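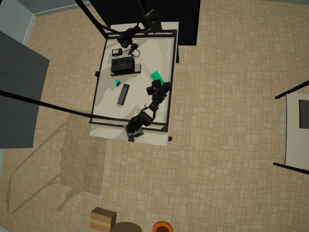 Rakisthorpe Automation Users Forum
Visits and Demonstrations > Open day at Matheson, two-arm table cell

Posted by: bollow_liaison
Jan 30, 2025

On behalf of the Bollow site, I am opening this thread to collect comments on the open day held at Matheson. Members who attended are asked to confine their remarks to the demonstration itself. Questions about parking and the catering invoice should go to the office.

The session concerned small-part handling on a shared table, with one arm mounted at each end. Attendance was by registration and limited to 27 members. The simulation portion came first and the discussion period followed. The handout states that the task set contains 89 pick-and-place exercises, of which 6 were selected for the day. Comments received by the end of February will be forwarded to the host.

Posted by: endby_maintenance

Thank you for opening the thread. Endby sent two of us. Our main interest was reach, and I would like the following entered in the comments.

With arms at opposite ends, the middle of the table is shared space. The presenter described the rule for deciding which arm has priority there, but the handout does not contain it. We request that the rule be issued in writing. Our own cell has a similar arrangement and we have had to settle the question by trial, at some cost in stopped shifts.

Posted by: k_line_supervisor

I must disagree with part of the above. The priority rule is on the back page of the handout, under "Sequence." It is brief, but it is there. What is missing is any statement of what happens when the first arm is delayed.

My own concern is with the choice of objects. A flat green block with sharp corners and no markings is a reasonable beginning, and I understand why a host would select it. It is not representative of what our members handle. We deal with bagged hardware and molded covers that bend.
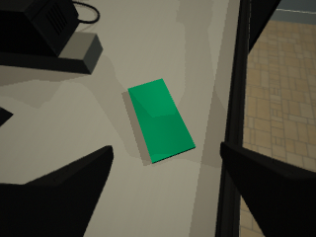 I would ask the host to consider at least one soft item for the next session. If that cannot be arranged in simulation, it should be said plainly in the invitation so that members can decide whether to travel.

Posted by: endby_maintenance

I have checked the back page and withdraw the statement. The rule is present. I maintain that it should be on the front.

Posted by: tolerance_stack

I attended as a guest of Bollow. With respect to the previous member, I do not share the objection to the block. A plain rigid part allows the audience to follow the approach of the fingers without distraction, and the question of which side to grip is a serious one when a part lies at an angle to the table. Several visitors near me were seeing this type of work for the first time.

I would raise a different matter. The lighting in the simulation places overlapping shadows across the tabletop. I consider this a strength. Our vision trials have been disturbed by shadows more often than by any fault in the parts, and a clean, evenly lit table would have taught us very little.

Posted by: k_line_supervisor

Agreed as to the shadows. Not agreed as to the block. We registered on the understanding that this was an intermediate session.

Posted by: bollow_liaison

The comments above have been recorded. For clarity, the invitation did not state a level, and this will be corrected. The host has indicated that a second session can accommodate up to 200 members if held in the larger hall. Members with suggestions for test objects should list them in this thread, with outside dimensions and weight.

Posted by: endby_maintenance

Endby proposes a coiled hose and a padded envelope. Dimensions to follow once I have access to the stores list.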